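Help us find out which gripper people can stand to use

Paid sessions, no experience needed, starting in November

Hi! I'm looking for people who will sit down with me for an afternoon and drive a pair of robot arms around a table. You don't need to know a thing about robots. In fact I'd love to hear from people who have never touched one, because so far the only folks who've tried our setup are the ones who built it, and we've all gotten used to its bad habits.

We have two sets of fingers to compare, the Pasix and the Zadix. Same arms, same controller, same table, and you get to try both. The jobs are ordinary desk stuff: open a laptop lid, slide a mouse back onto its pad, pick up a power cord without dragging everything else along with it. (The cord is my personal favorite and I am terrible at it.)
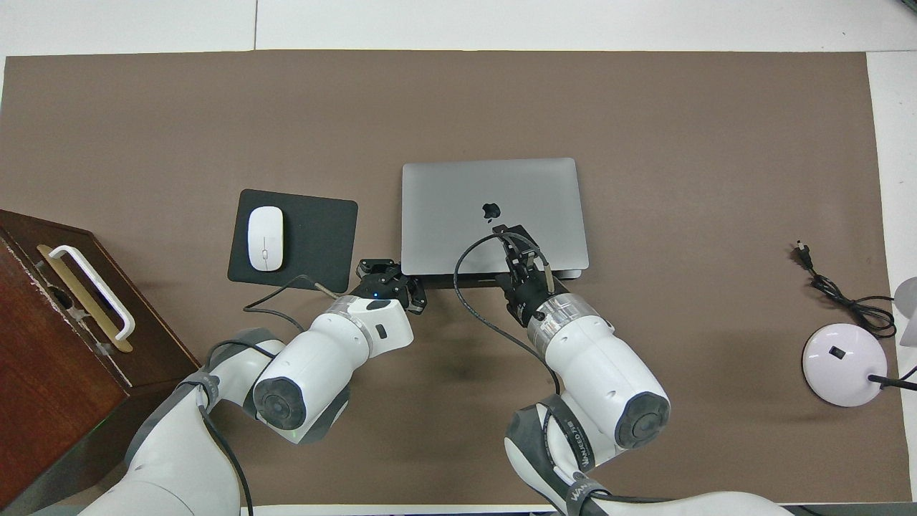

Tsegereda Asfaw
Gripper testing lead, Prilteo

The closed laptop is where most of our arguments start. It's smooth, it has rounded corners, and the gap you need to get a fingertip into is tiny. I swear by the Zadix for it. My coworker Nahom Shiferaw thinks I'm wrong and that the Pasix only needs a slower approach. We've been going back and forth on this since spring and we'd really like some fresh hands to settle it, or at least give us something new to argue over!

I also want to know what bugs you. Does the cable looping past the gripper get in your line of sight? Do you lose track of which arm you're moving? Does your wrist get tired on the Hattori controller? Say it out loud while you work and I'll write it down. Grumbling is very welcome.

What a visit looks like: you come in for 3 hours with a long break in the middle. I show you the controls, you practice as long as you want, then you do the set of tasks with one gripper and again with the other. Half of you will start with the Pasix and half with the Zadix. We record the arms and the table, and your voice if you say that's okay.

You should be 18 or over, able to use both hands, and fine with sitting for a while. Glasses are no problem. Left-handed people, please please write in, I have 11 spots and I don't want them all to go to righties.

We pay for your time and your parking, and there's coffee. Send a note to Nahom at the Prilteo front desk, Suite 2384, with your name, which hand you write with, and the days that suit you. Please get it to us by Saturday, September 12, 2020. He'll write back either way.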